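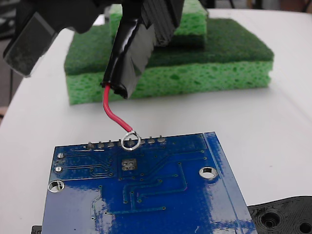 A gripper sets a ring terminal over a header pin at Tallside's bench.

When Tallside began pricing a robot arm for its repair bench, the arm was the easy part. Wiesława Marciniak, who runs the shop's budget, had a quote in a day. The rest took until November.

"The fingers wear out," she says. "So do the cables. I had no line for either."

Her first plan put $3000 aside for extras. It went on a spare set of fingers, a bench top and wiring. Training was left out altogether, and so was the time needed to teach the arm each new job. Placing a terminal on a pin is small work, and small work takes the longest to set up.

She asked three suppliers, Pamura, Pietrzak and Gisa, to quote again with parts and service listed separately. Pamura's price for the arm was the lowest. Over the life of the lease it came second, once service calls were added.

Tallside signed with Gisa for 17 months, with a review at month 14. Marciniak wanted the review before the end date so there would be time to order something else if the arm didn't suit.

Her budget now has its own line for consumables, and another for staff hours at the bench. Neither has been cut so far. A second arm is on the list for next year, but she hasn't asked for quotes.

Contact us | Copyright 2021 | Back to top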